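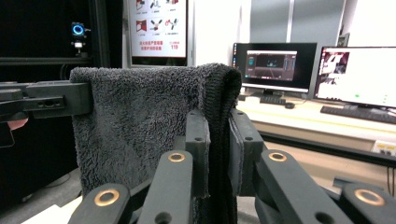

Brodie Lowther folds towels for a living, and he does not find this funny. He is responsible for the linen room at Ruawai, a small guesthouse with a swimming pool, where 100 towels go through the machines on a busy day in September.

"People think you fold in half, and again in half, and it is finished," he told me. "But a thick towel has its own opinion."

We spoke at the long table where he works with his colleague Keegan Goodwin. I asked first about dark towels, which many guesthouses avoid. Lowther prefers them. Makeup and sunscreen show less, he said, but lint from other laundry shows much more, so the gray ones are always washed alone, at 40 degrees.

The border is the part he looks at first. "If the knit edge curls, I pull it straight with two fingers before I do anything else. Later it is too late – the curl is inside and the pile stands crooked on the shelf."

Goodwin learned a different way at his former job in the Pallach laundry. He holds the towel by a corner and lets it hang for a moment, then finds the second corner by following the edge down. Lowther lays everything flat. They have discussed this for 11 years.

"His is faster," Lowther admitted. "Mine is straighter."

Goodwin did not agree with the second part. He was already reaching for the next towel, and he asked me to move my notebook from the table.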